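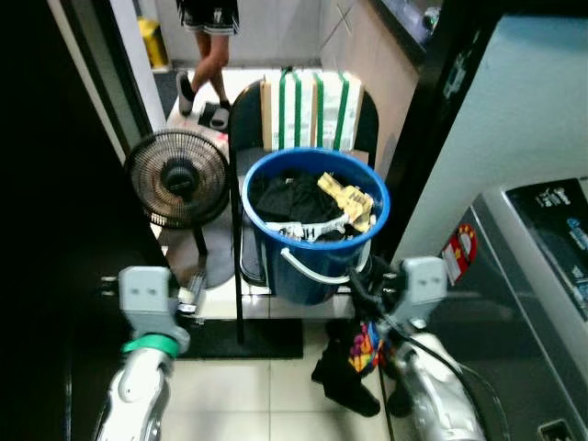
Both arms at the laundry station, Gelstead trial site.

Spend in May came to 446 of the 869 allotted, most of it on the Stakenel kit's spare fingers, which Ciobanu prices like jewelry.

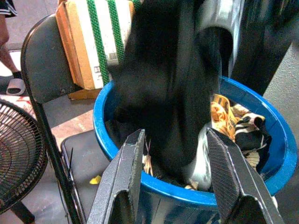
Wrist view over the blue bucket, black garment in motion.

Villads Kirkegaard still wants the ridged grip pads kept. Oluf Hafstein wants them billed to Grorside. 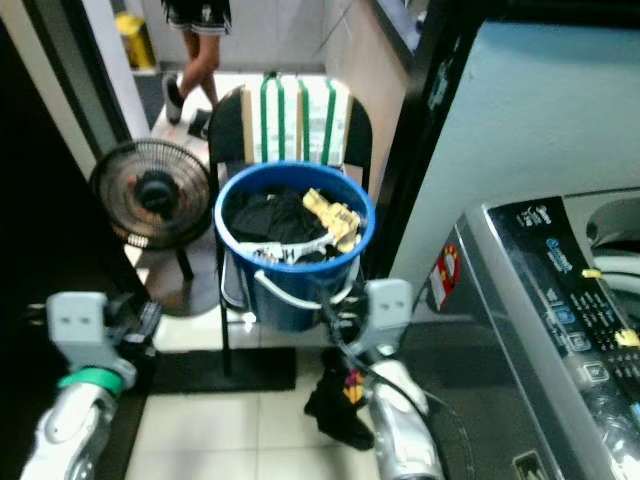

1 min read

We logged 11 sessions against a planned 12. The manual calls setup "effortless," a word we'd like removed before renewal.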